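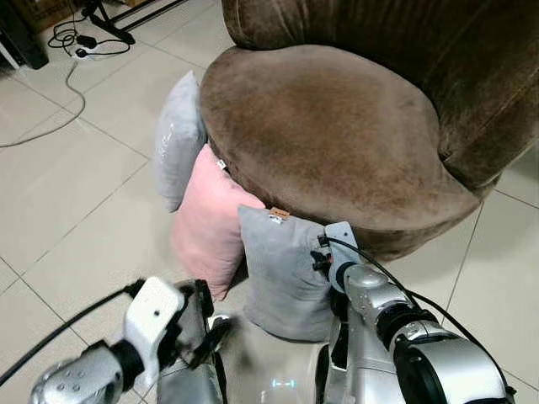

*Three cushions on the floor against the brown chair, right gripper on the near gray one.*

Hi all,

Picking up the thread from Friday, and sorry for the delay, I wanted more hours on the thing before I opened my mouth.

> I keep seeing the Golside household package from Trarnel come up and I can't tell from the sales page what you get. Is it worth the money for a small shop that mostly does demos and a bit of teleop? Does it handle soft stuff at all, or is it one more kit that's great with blocks and cups? Also, how bad is the setup? We lost most of May to our last one.

Okay, so! We have the Golside package on a trial, two arms on the torso, the standard white and black grippers, plus the "soft goods" task set, which is an extra you have to ask for. I'll go through your questions in the order I feel like.

Soft stuff: yes, better than I expected, with some grumbling. We've been running the cushion task on our brown velvet tub chair, which I picked on purpose because it's a mean piece of furniture. It's all curves, there's no flat back to line up with, and the velvet changes shade every time something brushes it. The old Ingvarsson software we used before would lose the front of the seat whenever the nap got messed up. Golside has kept hold of it so far. Out of 8 full runs on the chair we got 4 I'd happily show a customer. Two more finished but looked sloppy, and the last two I stopped by hand.

The grip is my main complaint. The default squeeze is set for firm things, and on a thick padded surface the fingers dig in and bunch up the fabric before the force limit says anything. You can turn it down per task, but the setting is buried three menus deep and it goes back to default after an update (ask me how I know).
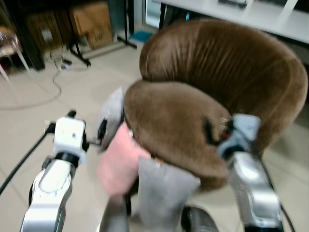 *Right gripper pressed into the rolled arm of the chair, pink and gray cushions in front.*

Look at the folds in the velvet at that gripper and you'll see what I mean. If your demo room has furniture you love, put a throw over it or start with the squeeze way down.

Setup: nothing like losing May. We were moving arms by the second afternoon. The guide is decent up to calibration and then gets very thin, and I ended up using the old Primine notes for the head camera, which mostly still apply. Cables are the usual story. The ones on the arms are thick and they want more slack than the guide tells you, so do a slow full-reach pass on both sides before you tie anything down. We tied ours first and had to redo the left.

Support has been friendly but slow. I got a real answer on the force limit thing after more than a week, and the answer was "next release." Hmm.

Worth the money? For demos plus some teleop, I think so, provided you get the soft goods set thrown in. Paying full price for it on top of the base package would bug me — it's a handful of tasks and some presets, and you'll be retuning the presets anyway. Ask for the longer trial too, they didn't offer it to us until we pushed.

I can send our squeeze settings for cushions and padded arms to anyone who wants them, just reply off list. And if somebody has this running on a leather chair I'd love to hear how it goes, I suspect it slides all over the place.

Cheers from the demo room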